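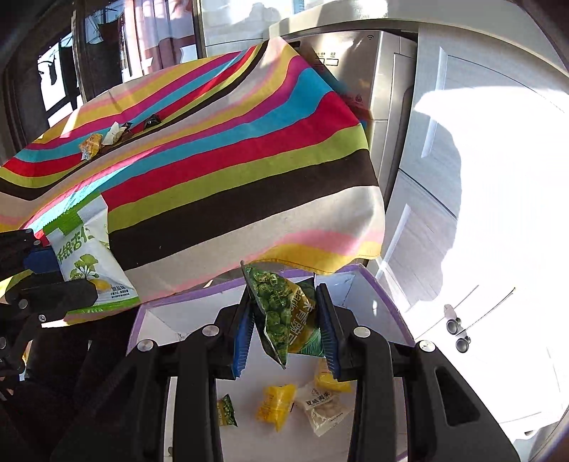

4.2 Kleine Packungen, große Umwege

Wer je nach einem langen Abend Knabbereien weggeräumt hat, ahnt, dass dabei selten so geordnet vorgegangen wird, wie man es sich vornimmt. In den 27 Haushalten aus Dinthorpe wanderten einzeln verpackte Snacks meist zuerst in eine offene Schachtel (Abb. 5), und sortiert wurde, wenn überhaupt, erst am Freitag. Hägglund und Skjelbred beschreiben für Grønli recht Ähnliches, und wir freuen uns, ihre schöne Beobachtung hier bestätigen zu können.

Abb. 5: Einzeln verpackte Snacks in offener Schachtel.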